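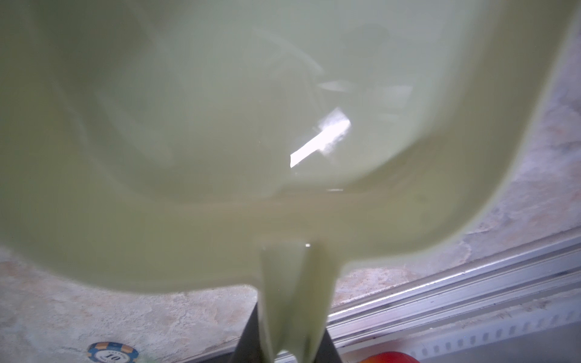

Item 4, wrist view: green part held by its tab, rail to the right.

GRIPPER CELL INSPECTION - Skendo bench, Jirnirico
Date: December 8, 2024
Checked by: Nga Tiêu
Previous check: Khôi Cù, September

1. Emergency stop, both buttons. PASS
Pressed each with the arm moving at slow speed. Stopped both times.

2. Wrist cable and strain relief. PASS
September sheet says "replaced." Looks like the old clamp with a new zip tie to me. It holds, so I am passing it.

3. Finger mounting screws. PASS WITH COMMENT
Two were below torque. Tightened. Khoa Giáp says thread locker was used last time. I found none.

4. Grip on thin, glossy parts. NOT SIGNED OFF
The tab is pinched in the black finger and the body of the part takes up most of the wrist view. I don't see how anyone judges grip from that, with a patch of glare right in the middle. One still proves the part was held at that moment. Want 7 lifts in a row with a person watching.

5. Rail grooves. FAIL
Specks and bits of debris along the grooves. Marked "clean" in September. Vacuum, then wipe - no air gun, it only moves the dirt.

6. Floor in the work area clear of loose items. FAIL
Poker chip marked 10 on the floor, something red-orange by the white perforated strip. Remove before the next run.

7. Wrist camera lens and bracket. PASS
Lens wiped, bracket tight. Polishchuk manual claims no recalibration is needed after wiping. Ran it anyway.

Open: items 4, 5, 6. Thoa Âu to recheck. Cell stays at slow speed until she signs.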